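Section 3. Setting up the Woniner work table

Read the whole section before you start. You will need a 13 mm wrench, a spirit level, a soft cloth and a second person for step 4.

3.1 Choosing the spot

The table needs a hard, dry floor. Thin carpet is fine, but expect to level the table again after a week or so as the feet settle. Leave enough room to walk behind it if you plan to hang a curtain or backdrop there. Keep it away from radiators and out of strong afternoon sun, which will yellow a white top over time.

3.2 Fitting the legs

1. Lay the top face down on a blanket.
2. Sort the legs. The two with a hole near the foot go at the back and take the cross rail.
3. Push each leg into its socket and turn it until the arrow lines up with the mark on the socket. Start all the bolts by hand, then tighten them with the wrench.
4. With one person at each end, turn the table onto its feet. Do not drag it or tip it over on two legs.

CAUTION: Do not use a power driver on the leg bolts. The sockets strip easily and are not sold separately. If one is damaged, order leg kit 3495 from Trollix.

5. Fit the cross rail and check that it clicks at both ends.
6. Peel the protective film from the top, starting at a corner. If it tears, warm it with a hair dryer on low.
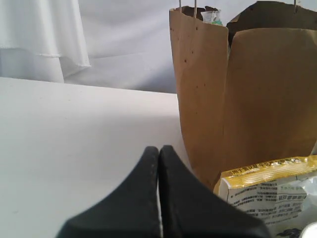 White tabletop with a pale backdrop behind it.

3.3 Leveling

7. Set the level along the back edge, then across the top from front to back.
8. Turn the foot under the lowest corner until the bubble is centered. One full turn is a small change, so go slowly.
9. Press down on each corner in turn. If the table rocks, lower the foot that is off the floor.
10. Tighten the lock nuts. Check the level once more, as the nuts can pull a foot slightly out of line.

Note: The standard feet have very little travel. For an old or sloping floor, use the Engström long feet, which fit the same thread. Do not mix long and standard feet on one table. 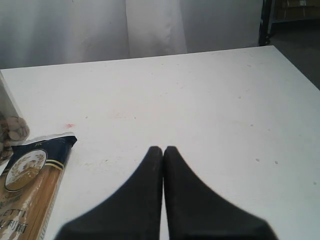 3.4 Loading the table

Wait until all lock nuts are tight before putting anything on the table. Place heavy items over the legs first and lighter ones toward the middle. The top is not meant to be stood or sat on, and a vise or anything else that clamps to the edge should have a pad under each jaw.

If you use a sewing machine or a printer, expect some shaking at high speed. A rubber mat under the machine helps more than tightening the bolts again.

Care of the top

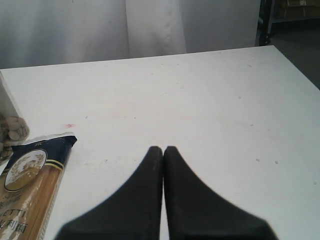 3 min read

Wipe the top with a damp cloth after each use and dry it. For most marks, a drop of dish soap is enough. Ink and marker should be treated the same day with rubbing alcohol on a cotton pad. Test a small area near the edge first.

Do not use scouring powder, steel wool or bleach – all three leave dull patches that cannot be polished out. Fine scratches can be softened with sandpaper of 800 grit, used wet and with almost no pressure, but the sanded area will look flatter than the rest. Cut on a mat. Put a trivet under anything hot, including glue guns.

Dried glue usually lifts with a plastic scraper held low. If it does not, lay a wet cloth over it for 10 minutes and try again.

Packing and wrapping at the table
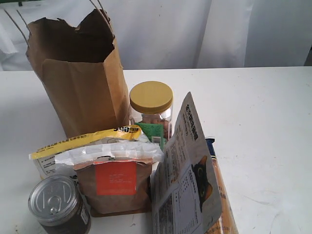
By Duyên Hà and Nhàn Trịnh, Nosmont product support

Many owners use the table for packing orders. A few points to keep in mind:

– Stand bags and boxes well back from the front edge while filling them.
– Put the heaviest item in first, flat on the bottom of the bag.
– Keep tape dispensers on a mat. Their metal edges scratch.
– Paper bags pick up moisture from a freshly wiped surface, so dry the top before you begin.
– Slide nothing with staples in it. Lift it.

Check the leg bolts each April, and again whenever the table has been moved to another room. For bolt sizes and spare feet, see Section 7.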